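7 Aug 2020

Bread diary, entry whatever-this-is

Up before six because the starter was due a feed and I'd gone to bed feeling guilty about it. I know, I know. I am now a person who feels guilty about flour and water in a jar. But I skipped the evening feed to watch the second half of that awful submarine movie, and when I got downstairs it had that nail polish smell and a little gray puddle on top. I poured the puddle off, gave it a big scoop of rye and some warm water, and apologized to it out loud. Hank heard me from the landing and didn't say a word, just went back to bed.

So that pushed everything back. I'd meant to mix the dough first thing and have a loaf out by lunch, and instead I was standing there at ten waiting for bubbles, drinking my third coffee and reading the back of the flour bag. I'm on the last of the Stadidow, by the way. The mill had a waiting list all spring and when my turn finally came up I ordered two of the big sacks like a crazy person, and Hank had to carry them in from the porch with his bad shoulder. One sack went to Joyce Mwakyusa, who paid me in eggs. The other is down to a floppy few inches at the bottom and I've been scraping the corners with a measuring cup. I put in another order last night. They're saying September. September! What am I supposed to do until September, buy the bleached stuff?

(I am going to buy the bleached stuff. I already put it on the list.)

The jar finally got going around the time the mail came. Doubled, domed on top, smelled like yogurt again, all forgiven. I mixed it wetter than usual since Joyce has been after me about that. She bakes these big open crackly things that look like they came out of a shop window and mine come out like something you'd use to hold a door. She says I'm scared of sticky dough and that I throw in extra flour the second it clings to my fingers, and she's right, I do. This time I wet my hands and left the flour bag in the pantry with the door shut. It was horrible for the first two folds. It was like trying to fold soup! By the third it had started to hold together, and by the fourth it sat up in the bowl and wobbled at me and I took it out to the porch to show Hank. He said "nice" without looking up from the crossword, then he looked up and said "no, that is nice," so I'm counting it.

Between folds I cleaned out the fridge drawer, which had gotten bad. Half a cucumber, three limp celery sticks, a bag of cilantro I'd rather not talk about. I did rescue the scallion ends and stood them up in water on the windowsill, where they now live with the basil and the avocado pit that has been doing nothing since May. My sister says the pit is dead. I change its water every couple of days anyhow.

Then I lost a whole hour to looking at kitchens on the computer, as I do. We are not redoing the kitchen. We had the talk in the winter and we decided on the roof, and the roof is done, and it's a good roof, and I can't see it from anywhere in the house. But it costs nothing to look. I keep going back and forth on marble. Everybody says it stains if you so much as walk past it with a lemon, and with the amount of dough I slap around I'd want something I could scrape at without worrying. And then I see a nice pale slab with the gray running through it and I'm right back where I started. I've gotten interested in dark sinks too, the round kind. Hank says a black sink would show every drip of hard water and we'd spend our golden years wiping it. He may have a point.

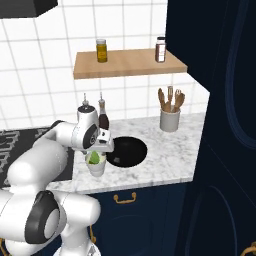 The bake, for the record

Cold oven to start, then the Dutch oven in and heated till I couldn't stand to be near it. It was already eighty-something outside so that was a brilliant plan. I shaped the dough on the old cutting board with hardly any flour (see, Joyce?) and got it into the basket with only one bad moment when it stuck to my left thumb and stretched halfway across the counter.

Slashed it with a razor blade. I tried to do the wheat stalk pattern from the Rashidi book and got something closer to a fishbone. Lid on, 27 minutes, lid off, then I stood in front of the oven door with the light on like it was television. And it rose! It really rose, there was an ear on it and everything, a proper little ridge along the slash that had gone almost black at the tip. I made Hank come in and stand there with me. We both had to go out on the steps afterward to cool off.

You're supposed to wait until it's all the way cool before you cut it. I lasted 11 minutes. The middle was a touch gummy, my own fault, but there were holes in it! Real ones, you could lose butter in them, and we did. Ate it with Joyce's eggs and the one tomato that the squirrel left us. Hank had three slices and then asked if it was for something or if he could have the heel.

Called Joyce to brag. She wanted to know what the bottom looked like, so I turned it over while she was on the phone, and the bottom was burned. She told me to put a baking sheet on the rack underneath next time, or a handful of cornmeal in the pot. We talked for ages after that. Her grandson is coming to stay for a couple weeks once he's done with his quarantine, and she's been airing out the back bedroom and fretting over whether a boy that age will eat beans. I said make him bread. She said he's on some kind of diet where he doesn't.

Things to remember: baking sheet under the pot. Wet hands. Start the night before if it's going to be this hot, and bake before breakfast. Return Linda's cake tin, she's asked twice. Look up whether you can freeze starter.

Fed the jar before bed tonight. Set an alarm on my phone so I don't forget again, and it's labeled FEED HIM, and I don't know when it turned into a him.

Recent entries
The zucchini situation
Rain at last, and a leak that wasn't the roof
Prumholm shelf, one screw left over
What I did with all those eggs
Sister on the phone, two hours

This site uses cookies to remember your settings and count visits. By continuing to read you agree to our use of cookies. Accept | Manage preferences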